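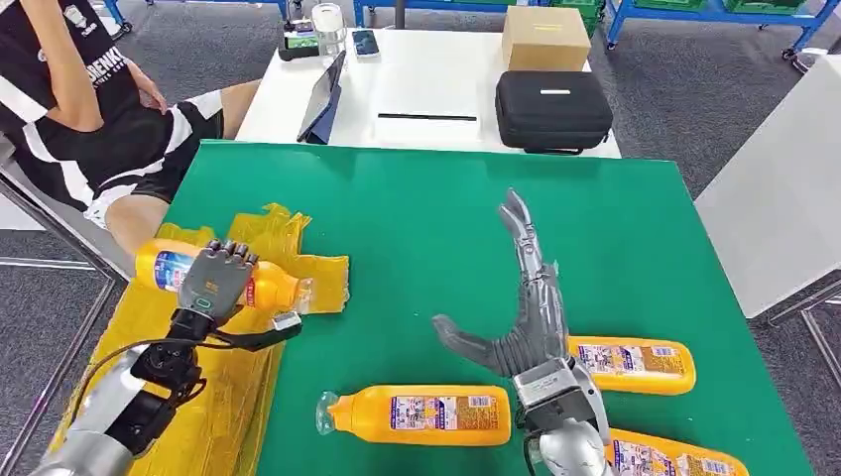 # About Skindine

Skindine is a contract bottling and bagging shop in Willey. We take filled or empty bottles from small makers, check the caps and labels, bag them and pack them in crates for delivery. Most of our customers sell soap, lotion or household liquids and do not have the room to pack at home.

## How we started

Imani Koech and Dorian Besson opened the shop with one table and one customer. The first job was 161 bottles of hand soap, and it took them 3 days. We now work for 9 regular customers and take on single jobs when the schedule allows.

## How the work is done

All packing is done on flat green-topped tables. Bottles are laid on their sides so the label can be read and the cap checked before they go into the bag. A crooked label or a loose cap goes back to the customer with a note. We do not relabel unless it is in the order.

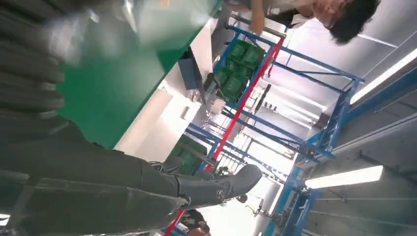 Storage is run by Tariq Baloch, and each customer has an assigned place in it. Stock comes in at the Guillot Street door and is checked against the delivery slip the same day. We use blue metal racks with green plastic crates on them. Crates have handle cutouts and can be stacked, and they go back on the rack when a job is finished. Customers who send their own boxes should fold them flat.

## Who to contact

- New orders and prices: Imani Koech
- Deliveries and pickups: Tariq Baloch
- Labels and bag sizes: Mathis Hamel

The smallest order we take is 8 crates. Bags are ordered from Grarix, and other sizes can be had with enough notice. Please send one sample bottle, with its cap and label on, before you book.

Page updated 1 Oct 2026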